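Zukholm Bench Arm with Two-Finger Gripper
Service and Safety Notice: Dropped Parts During Tray Loading

Tralwood supplies the Zukholm arm for light bench work, including the loading and unloading of trays with small parts. Every arm is delivered on a square pedestal base with the gripper fitted and the Bensaid controller set up for the customer's tray.

This notice applies to arms running controller release 8. Customers on other releases need take no action.

Description of the fault

In March, a customer reported that the gripper had released parts before reaching the tray. The arm continued its cycle and recorded each part as placed. Our service department reproduced the fault in the simulated test room, using a ten-position tray and the customer's own program. 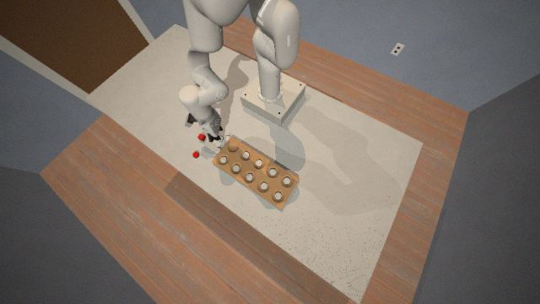 The fault lies in the grip check. Release 8 reads finger force once, at the moment of closing, and does not read it again during travel. A part that slips after closing is therefore not detected. In a test of 3,000 simulated cycles, the controller failed to report 92 dropped parts.

The arm itself is not damaged by the fault. The concern is what follows. A dropped part may lie in the path of the next move, and an operator who sees it may be tempted to reach in and remove it while the arm is still under power.

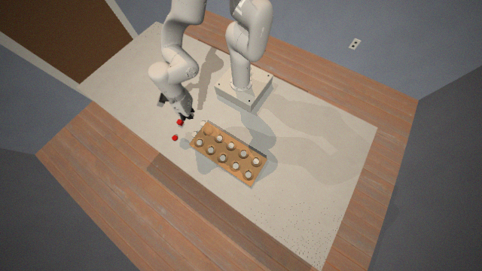 May the arm remain in use until the update is installed?
Use may continue at reduced speed, provided the guard is closed during every cycle and the tray is inspected at the end of each run. Arms without an interlocked guard must be taken out of service.

Interim operating limits

Travel speed: 40 percent of rated speed, maximum
Automatic restart: disabled
Operator access: only with the arm stopped and power to the drives locked off
Part count: by hand, against the controller log

Clearing a dropped part

Press the stop button and wait for the arm to come to rest. Lock off the drive power before opening the guard. Do not push the arm aside by hand. Once the work surface has been cleared, close the guard, restore power and send the arm to its home position before loading a new program.
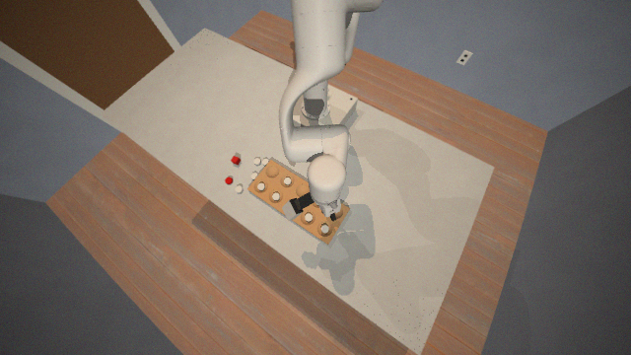
The inspection at the end of each run must cover the work surface as well as the tray. Operators tend to look first at the empty positions and to stop there. Pale parts on a pale surface are easily missed, as with the white pegs beside the pegboard, which stand out far less than the two red cubes near them. Customers who handle white or clear parts are advised to fit a dark mat under the tray. The mat must lie flat and must not extend under the pedestal. A mat changes the height of the tray, and the pick and place heights must be set again after it is fitted.

Corrective update

The update reads finger force throughout travel and stops the arm if the reading falls below the set value. The arm then holds its position and the controller displays a grip fault. The operator must acknowledge the fault at the panel before the cycle can resume.
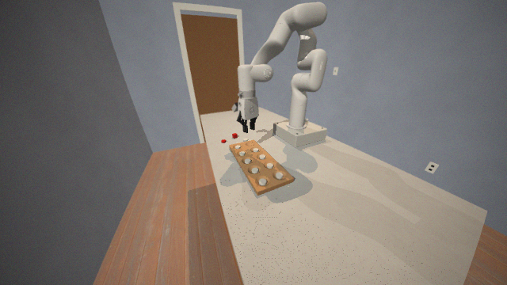
The update is supplied free of charge to all registered owners. It may be installed by the customer or by a Pokwood service engineer. Existing programs are retained, but the grip force value must be entered again for each part type.

After installation, run one full tray at reduced speed with the guard closed. Compare the log with the parts in the tray and keep a signed copy with the machine record.

Reporting

Any dropped part that was not reported by the controller should be notified in writing to Ayana Ayele, Product Safety, Tralwood. Please include the arm's serial number, the controller release, the part type and a copy of the log. Do not clear the log before it has been copied.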